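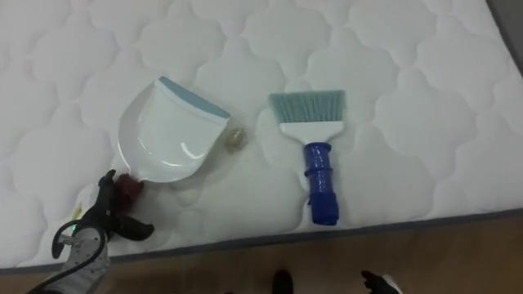

Bedroom task, dustpan and brush on the mattress.

Print this page | E-mail this page

Sadard home service package — acceptance checklist
Site: Pulovby test flat
Inspector: Gerd Janssen
Date: Thu 22 December

1. Grip on dustpan handle. PASS. Fingers closed on the dark red grip piece.

2. Brush within reach of second arm. PASS. Kleinschmidt would like a thicker handle supplied. Not needed for acceptance.

3. Pick-up of small litter from quilted surface. PASS WITH COMMENT. 9 of 12 attempts complete. Light pieces settle in the stitching. Repeat on a flat sheet.

4. Emergency stop, handset and wall button. PASS. Handset label is worn — replace.

5. Cables clear of walking route. FAIL. Black cable lies across the floor behind the robot and out to the right. Fit a cover strip or reroute before the next visit. 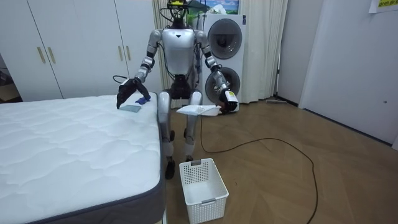
Does the package have to be switched off while the bed is being changed?
Only if a person is working within reach of the arms. Use the pause key on the handset and wait for the tone.

6. Cloth handling. PASS. Folded white cloth held in the left hand.

7. Guards at shoulder and head wiring. OPEN. Wiring at the head is exposed. Pandale to quote for a cover, promised in October and still not received.

8. Service log. PASS. Almost 200 hours entered, all signed.

Result: not accepted. Items 5 and 7 to be closed first.

Print | E-mail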